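Murnska revises folding procedure for dark cloths

2018-09-06

Textile service firm Murnska has issued a revised procedure for handling and folding small black cloths at its Tarnia site. The change covers cloths supplied to restaurants and salons and takes effect this month.

Under the new text, dark cloths are sorted before light ones and folded on a plain white surface. Edges and hems are easier to find against a light background, and stray lint shows up sooner. Each cloth is laid down as it comes, opened from two corners, smoothed from the center outward and folded in half twice. Stacks are limited to 8 pieces.

"The old sheet assumed every cloth arrived flat," said Impi Lehtinen, who edited the procedure. "Most of them arrive in a heap, so the first step is now finding the corners."
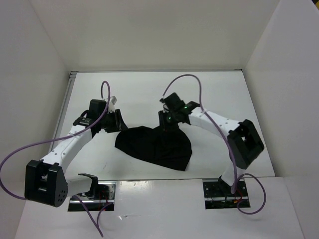 Cloths with an open hem go to repair and are not folded. The site handles 700 dark cloths per shift, and the revised sheet will be checked against rework figures after four weeks. Manee Rojanasak is responsible for the check. Table linen and towels stay under the existing procedure, which was last changed three years ago.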